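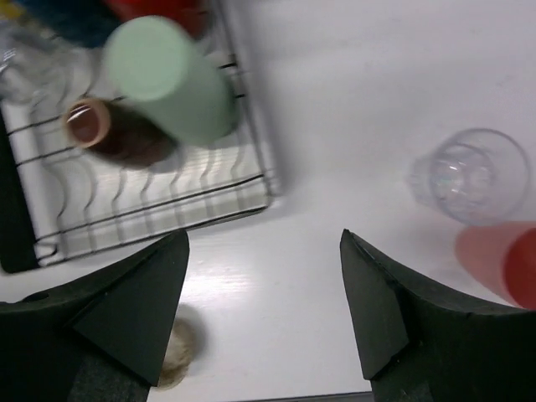 Slide 1. Hi everybody. Okay, so this talk is called "Keeping a Two-Arm Cell Alive," and I promise there's no math in it. I look after the dish cell at Rimow, which means I'm the one with the hex keys and the rag. If you came for the learning side, the Trodholm folks are on after lunch and they're great, go see them!

Slide 2. What the cell is. Two arms, one table, one dish rack, a bunch of cups and glasses. We call it Lục (I'll tell the name story at dinner if you ask). Everything bolts to aluminum rail, and I love that rail. If a base has to move over a little, I loosen it, slide it, tighten it, and then redo the calibration, which is the slow part. Do not skip the calibration. I did once, in January, and we lost 144 runs before I owned up to it.

(Pause. Let them laugh.)

Slide 3. Cables. My favorite topic, sorry in advance.
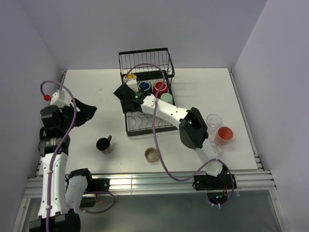
Leave slack! I can't say it enough. The first time I wired this thing I pulled everything nice and tight because it looked so clean, and the very first big wrist turn yanked a connector half out. Now the purple cables hang in big lazy loops and I stopped caring what visitors think. Ties go on the long links, never across a joint. Then I walk each arm through its full reach by hand, slowly, and watch the loops the whole way. If one snags on the rack, I redo it.

Ask the room: who here has lost a connector this way? (Lots of hands, I bet.)

Slide 4. Handing off between arms. This is where a sloppy setup shows up first.
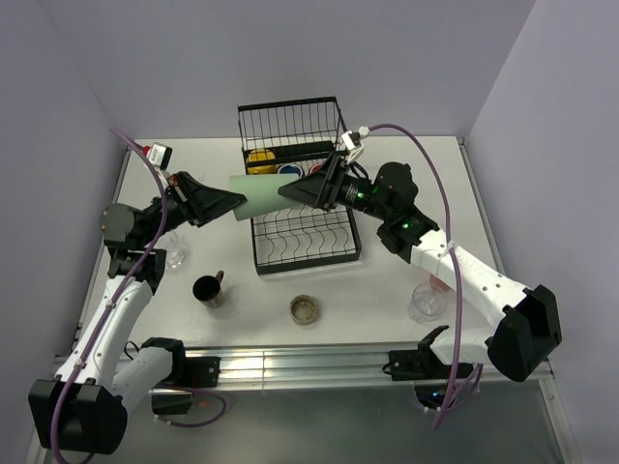
With both grippers on the same cup, a tiny offset between the bases turns into a squeeze or a twist. So my check is dead simple: one cup, both arms on it, hold still, and I look at the motor load on each side. If one arm is fighting the other, I go back to the base bolts before I touch any software. Cevano wrote us a little script that logs the load, and we were at run 1743 when it caught a loose bolt I'd have sworn was fine.

Slide 5. My routine. Wipe the fingers and the camera lenses every morning. Bolts every 23 hours of run time. Put the rack back on its marks. Write it all down, even the boring days.

Slide 6. Questions. Spare cable list is on the handout, grab one on your way out.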